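Workroom notebook, Dunbar bench
Sunday, March 31, 2024

Quiet day, long weekend, and I had the kettle all to myself, so I thought I would finally write up the soft goods properly instead of leaving Heather another page of arrows and coffee rings. Sorry in advance for the length (Heather, skip to the folding part if you're in a hurry, I know you will).

First, the sorting. The green things have been living all together in the one tub since Jeanie's clear-out, and it has been driving me up the wall. Anything mint or sea-green got tossed in there regardless of what it was made of, so you reach in for something that drapes and come up with something that crackles. I tipped the lot out and went through it by feel, eyes half shut, which is a nicer way to spend a morning than it sounds. Thin and crinkly went to the left, anything with a bit of body to the right, and a small heap in the middle that I'm leaving for Kimutai to rule on.
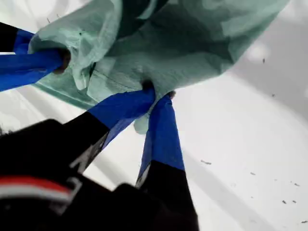
The crinkly stuff holds a crease in a way that cloth never will. You scrunch it, let go, and it opens up again slowly with that little rustling sigh, but the creases stay put, pale along the top of every one. I tried smoothing a piece flat with the side of my hand and gave up after a couple of goes. My feeling is that we stop pretending these can be folded and just roll them, loosely, and stand them on end in the Lusta tin. Ditte rolls hers at home and swears by it.

Now the knits, and I have opinions here. Ragnheiður's old rule was to lay the piece out fully, arms and all, before making the first fold, and I still think she's right, even though it eats up the bench. If you start with the thing in a heap you spend all your time chasing the neckline, and there's always some bit tucked inside another bit that only shows itself once you've folded everything around it. Find an edge first. Any edge will do. Lift it, give it a wee shake, and let the weight of the cloth do the sorting out for you.

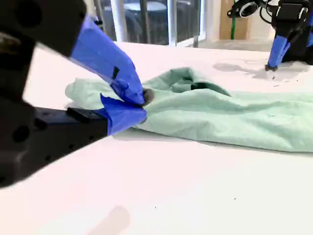

Pale green piece, held by a bunched edge. Right half lying flatter, with soft creases.

I also had a go at Ditte's way, where you fold from the middle outwards. It's quick, I'll give her that, but I kept ending up with a lump at the centre that wouldn't press down, and I had to undo it and begin again. Might be my hands. Jeanie, would you try it on Tuesday and write down what you get? Use the same colour so we're comparing like with like.

A word about the tabletop while I'm at it. The white is lovely for seeing what the cloth is doing, but it shows every little mark, and I'd like it wiped down before we start and again after lunch. Warm water and the Trulinik cloths, nothing stronger. The scuffs I can live with. Please don't go at them with the scouring pad.

Thicker pieces are a different story again. They want to be folded in thirds, and they forgive you a lot: if the first third is crooked, you can tug the corner over and nobody would know. What they won't forgive is being pinched too near the hem, because then the whole lower edge puckers and you have to start over.
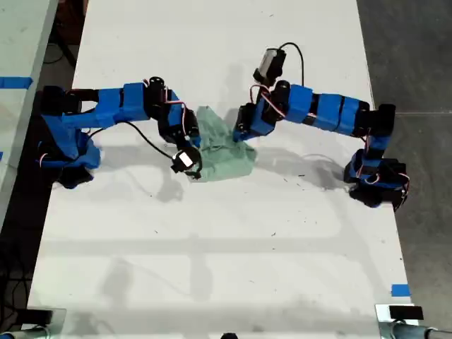
Green cloth bunched near the upper middle of the table, lower edge pinched on the left.

To do, mostly for me:

Label the new tubs (crinkly / knits / thick / Kimutai's heap).
Ask Zukbridge whether the order for 60 flat storage sleeves went through, I never heard back.
Copy Ragnheiður's folding order onto a clean card, the old one is nearly unreadable and has something sticky on it.
Move the spare tub off the windowsill before the sun fades everything in it.
Bring biscuits. Heather has had the last 2.

Will pick up the thick pieces again in April, once Jeanie's had her turn at the middle fold.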